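3.2 Waiting times and theater scheduling

Kemeys and Irnside share one surgical waiting list but keep separate theater schedules. We took the booking records of 900 patients listed for elective abdominal surgery and compared the date each patient was first offered with the date the operation took place. Emergency cases were left out.
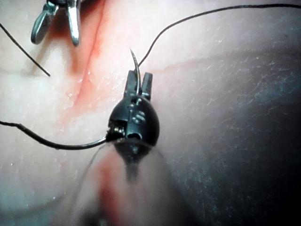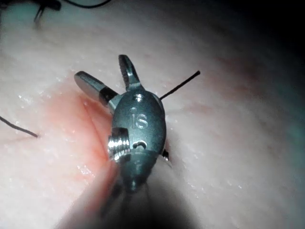 Figure 3. Surgical instruments over tissue: a needle driver with a curved needle, and a gripper with its jaws open.

Mali Nicholas, interviewed at Irnside, put most of the delay down to the Monday list, which she said was filled before the weekend admissions were known and then had to be redrawn by phone. Staff at Kemeys did not report this problem. Their list is closed at noon on the day before surgery and changes after that go to a single desk.

The records partly support her account. Of the 900 patients, 300 were moved at least once, and the median delay for those moved was 9 days. Patients moved for lack of a recovery bed waited longer than those moved for staffing reasons. We could not separate the two causes in 3 cases, and these were dropped from the comparison in Section 3.3.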